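Ground floor, May, 9.40 am

Coat rack moved from the foot of the stairs to the brick wall side. People were coming down past the railing and catching sleeves on it. It is the black metal one with the ball-ended hooks, bought second-hand from Nartey with the lockers. Allen key for it is in the top drawer, 5 mm, don't lend it out.

Checked for lean with a bag on one hook only. Loaded on the wall side it stays put. Loaded on the room side it rocks a little on the tiles - felt pads ordered, 11 to a sheet, so plenty left for the shelf unit as well.

Rules for now: bags on the curved arms at the top, one bag to an arm, heavy ones nearest the bricks. Nothing on the floor underneath, the cleaner can't get the mop round.

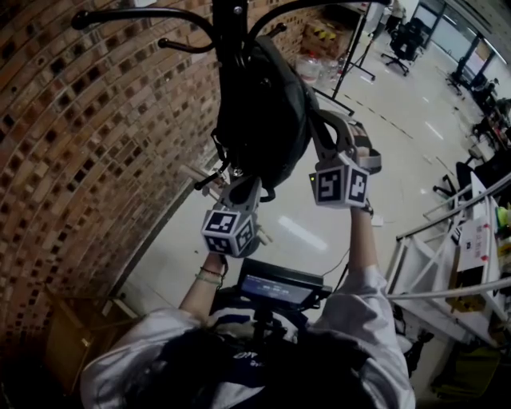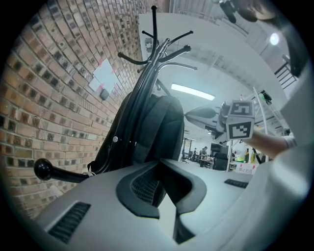 Black bag on the rack, brick wall side.

Kofi Essien would sooner have a rail screwed to the wall and do away with the rack altogether, and he wrote under my first note that a bag with a laptop in it will pull any free-standing rack over sooner or later, felt or no felt. He has a point about the laptops. The mortar is soft on that side though, and I don't want to drill it before Sena has looked.

To do:
Tighten the centre pole again after a week.
Ask Korkor if the Zovano rail is still in the store.
Weigh a full bag - kitchen scales stop at 500 g, so borrow the luggage one.
Pads on when they come.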